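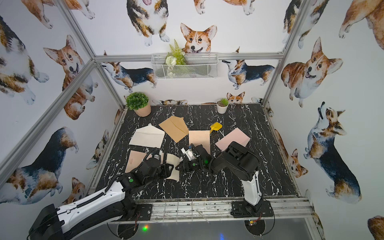 Shahnaz Mridha
Notes on envelopes, because three people have now asked me why their cards jam on the way in. Long thread. Everything below applies to small correspondence envelopes with a single folded sheet or flat card. Business mail is a different subject.

Shahnaz Mridha
Start with the flap. A pointed flap has long sloping edges and a narrow tip, so the mouth of the envelope is wide open when the flap is back. A square flap has the same mouth but more paper above it, and more glue line. For filling by hand, the pointed flap is easier. For staying shut in a mailbag, the square one wins.

Shahnaz Mridha
Most jams happen at the throat. The throat is the distance between the top edge of the front panel pocket and the fold of the flap. If it is shallow, the corners of the insert meet the side seams before the insert is lined up. You push, the corner bends, and you have a damaged card.

Shahnaz Mridha
Fix: enter one corner first at a slight angle, then rotate the sheet square as it drops. Do not squeeze the sides of the envelope to open it. Squeezing the sides does open the mouth, and it also shortens the width, and width is what you are short of.

Shahnaz Mridha
Clearance. I cut inserts a quarter inch smaller than the envelope in width and an eighth inch in height. Anything thicker than a single card gets more. A folded sheet has a spine, and the spine is the thickest part, so it goes in first, toward the bottom fold.

Shahnaz Mridha
Spine down has a second benefit. Whoever slits the envelope open along the top with a knife will not cut through the fold of your letter. I have received a letter in two halves. It was from my aunt and it was mostly about drainage, but still.

Shahnaz Mridha
Paper stock. Kraft tears late and creases early. Once you put a fold in kraft it stays where you put it, including the folds you did not want. It hides scuffs well. Dark ink reads fine on it. Blue ink reads poorly and pencil is a waste of pencil.

Shahnaz Mridha
Off-white and cream stocks show everything: thumb oil, graphite, the ghost of the ruler. Wash hands, dry them fully, and keep a sheet of scrap under the heel of your hand when addressing.

Shahnaz Mridha
Pale pink and peach sit in between. They hide fingerprints and show creases. The real problem with pastels is matching. Two peach papers from different suppliers are never the same peach. One goes yellow under a lamp and the other goes pink. Match them by a window in daylight or give up and contrast on purpose.

Shahnaz Mridha
I gave up and contrast on purpose.

Shahnaz Mridha
Grain direction, for people cutting their own. Paper folds cleanly along the grain and cracks across it. To find it, bend the sheet gently one way, then the other, without creasing. The easier bend is parallel to the grain. Lay out your template so the flap fold runs with it. The side folds will then run against it, and you score those harder.

Shahnaz Mridha
Scoring. You want a blunt edge. A bone folder is standard. A plastic scraper works, the kind sold for decals and wallpaper, provided the edge has no nicks. Run your fingernail along it before you start. A nick you can feel is a nick you will see in every fold.

Shahnaz Mridha
Keep the scraper flat when burnishing and on edge when scoring. If you burnish colored stock directly you get a shiny stripe. Put a scrap of copy paper between tool and fold. The stripe cannot be removed. I have tried steam, an eraser, and waiting.

Shahnaz Mridha
Work surface. Hard and smooth is right for folding. It is wrong for scoring, where you want a little give, so I put a thin stack of paper down first. Smooth surfaces also make single sheets difficult to pick up. The sheet lies flush, air cannot get under it, and the usual response is to scrape at the edge with a nail until it crumples.

Shahnaz Mridha
Better: press lightly with a fingertip near one edge and push inward. The paper buckles into a small ridge. Pinch the ridge. Or slide the sheet until it overhangs the table and take it from underneath. The overhang method leaves no mark at all.

Shahnaz Mridha
A crumpled edge on a sheet can be recovered if the fibers are not broken. Place it between two clean sheets, put weight on it overnight, check it in the morning. Faint lines will remain. Use that sheet for a draft, or as a liner with the bad edge at the bottom of the pocket.

Shahnaz Mridha
Liners. Trace the open envelope, trim the tracing by an eighth inch on every side, then cut the bottom off so it stops short of the lower fold. Glue only along the flap, just inside the gum line. If you glue the whole liner, the envelope will not fold flat again and the flap will curl.

Shahnaz Mridha
Insert the liner, close the flap, crease, open, and then glue. In that order. The liner needs to travel slightly when the flap bends. Glue it before the first crease and you get a bubble along the fold.

Shahnaz Mridha
Adhesive. Glue stick for liners, double-sided tape for side seams, and original gum for the flap if it has any. Liquid glue puts water in the paper and the paper cockles. Moushumi Munshi uses thinned PVA with a brush and gets flat results. She has been doing it for a long time and I would not copy her on good stock.

Shahnaz Mridha
Gummed flaps: moisten the gum, then wait 2 seconds before closing. Gum that is pressed too early slides. Gum that is too wet seeps past the edge and bonds the flap to whatever is stacked on top of it. Use a damp sponge. Licking is uneven and tastes of the back of a drawer.

Shahnaz Mridha
Old gum. I bought a box of Dokura envelopes at an estate sale in August, pale gray, very nice, and more than half had sealed themselves shut in storage. Humidity does this. Put a sheet of wax paper under each flap if you are keeping them through a summer.

Shahnaz Mridha
Opening a self-sealed one: an hour in the freezer in a zip bag, then a thin blade slid under the point of the flap, working outward to both sides. It works on weak bonds. On strong ones you lose the top layer of the paper, and then you have a liner template.

Shahnaz Mridha
Sorting. If you work with mixed sizes, sort by size before color. Color is what the eye wants to do first, and it produces nice-looking piles that fall over. Largest at the bottom, flaps all the same way, flaps closed but not sealed.

Shahnaz Mridha
Open flaps in a stack catch each other. You pull one and get 4. If they have to stay open, such as when the gum is drying, fan them in a row so each body covers the one before it and only the gum strips show. The same layout is the fastest way to moisten a batch.

Shahnaz Mridha
Loose sheets go in their own pile. A loose square of paper under an envelope is invisible until you need it, and then you cut another one, and then you find it.

Shahnaz Mridha
Storage. Upright in a shallow box, like index cards, packed firmly enough that they do not lean. Leaning envelopes take a curve. A curved envelope will still hold a card and will look tired when it arrives.

Shahnaz Mridha
Addressing. On a square envelope, turn it so the flap opens at the top before you write on the other side. There is no long edge to orient you. I have addressed one sideways after checking twice. Also, square envelopes cost extra to mail in the US, whatever they weigh, as they cannot go through the sorting machines in the ordinary way. Check the current surcharge.

Shahnaz Mridha
Same surcharge category: anything stiff, anything lumpy, clasps, string, wax seals on the outside. If you want a wax seal, put the whole thing in a plain outer envelope. The seal arrives intact and so does the letter.

Shahnaz Mridha
Someone asked about the template I use. It is the plain diamond one from the Aroncombe paper group handout: a square, set on its point, four corners folded in, the bottom one taped over the sides. I changed the side flaps to overlap a little more. The original leaves a gap at the center if your cutting is off by even a small amount, and mine is.

Shahnaz Mridha
To size it: the diagonal of the square should be a bit more than twice the height of the finished envelope for a square card. Cut one from scrap first. Fold it, put the real card in it, shake it. If the card rattles, go down a size. If the card bows, go up.

Shahnaz Mridha
Correction to the grain post: a reader points out that on a diamond template the grain runs diagonally to the sheet edge if you want the flap fold parallel to it. Correct. It wastes paper. For thin stock I ignore grain on diamonds and just score all the folds the same.

Shahnaz Mridha
Remaining question in my replies was how to stop the flap point from lifting after sealing. The gum usually stops short of the tip. One small dot of glue stick on the point, press, count to ten. If it still lifts, your insert is too thick for the envelope, and we are back at the clearance post.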